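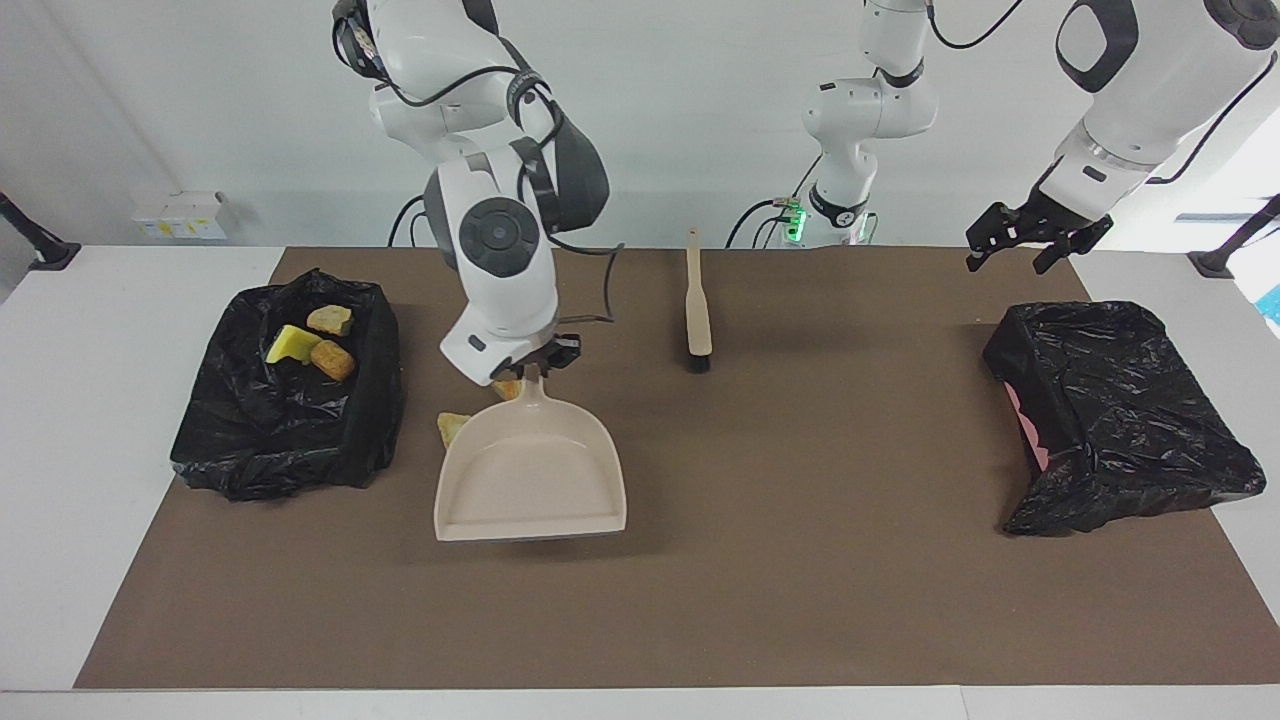

Hye-jin So thought at first that the class reunion at Porkotmont High would never get past a group chat. Too many people had moved, she told me, and half the email addresses bounced. Then Anjana Munshi started a page called Dankwa, named for the street the old school stood on, and the names began to come in.

Munshi laughs when I bring this up. "I wanted to find four people from my chemistry class, that was all! I put up a form with your name, your year and what you played or sang or built, and I went to bed."

By June the page held 196 names. It now has 3,752 visits a month behind it (she checks, she admits, more than she should), and it has turned into the place where former students trade addresses, ask after old teachers and argue over who wrote the second verse of the school song.

I love that argument, by the way. It runs to pages. Kwadwo Annan says it was the marching band, and he was in the marching band, so you can weigh that as you like.
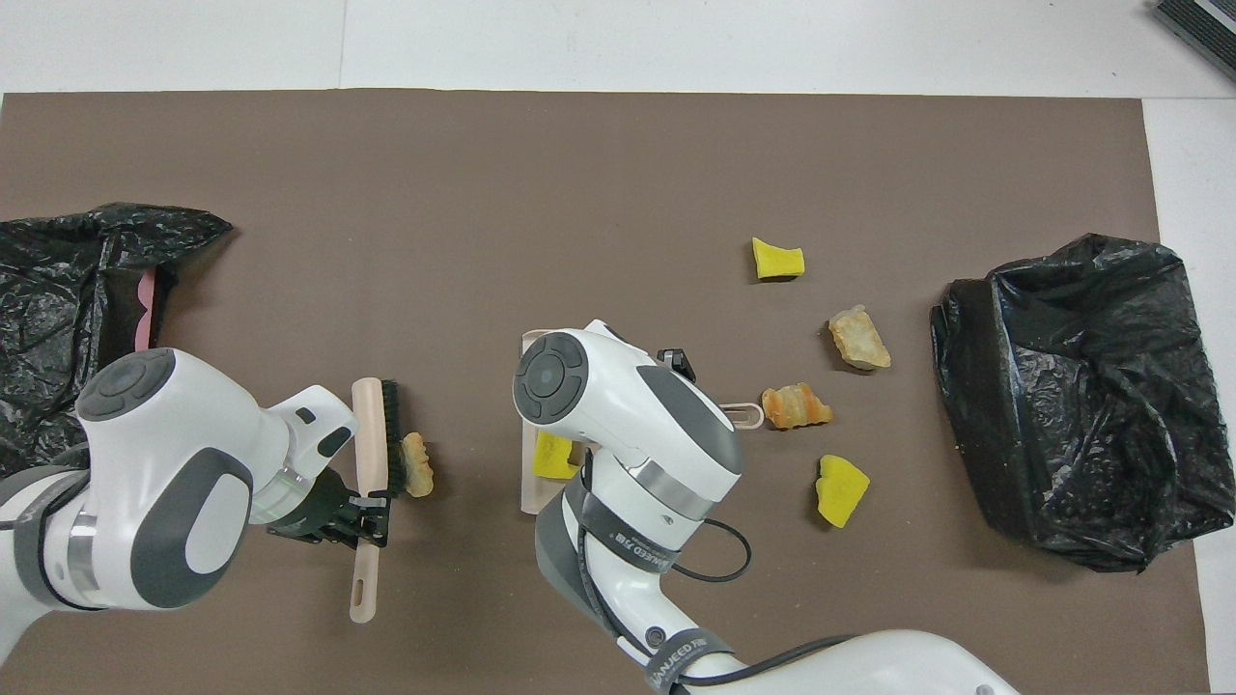
Finding the ones who got away

The hard part is the people who left early. "If you moved in tenth grade, you're in no graduation list," Munshi says. "But you ate lunch with us for two years. You count." She added a box for "left before senior year," and that box brought back Demetrio Campos, who had been gone so long that his locker partner had him down as living in another country. He was a short drive away.

"I read every name twice," Campos told me. "Then I wrote to my locker partner, and we talked until one in the morning."

Married names are another puzzle. Munshi lists people under both, with the school name first, and she asks before showing anybody's email. A message goes through the page and the other person decides whether to answer. Most do!

What comes next

The reunion itself is set for next June in the old gym. Edem Gyamfi is putting together the music, and he wants requests by class year, slow songs included. Anyone who ever attended can come, and so can teachers, cooks and bus drivers.

"Send me your name even if you can't make it," Munshi says. "Somebody is probably looking for you."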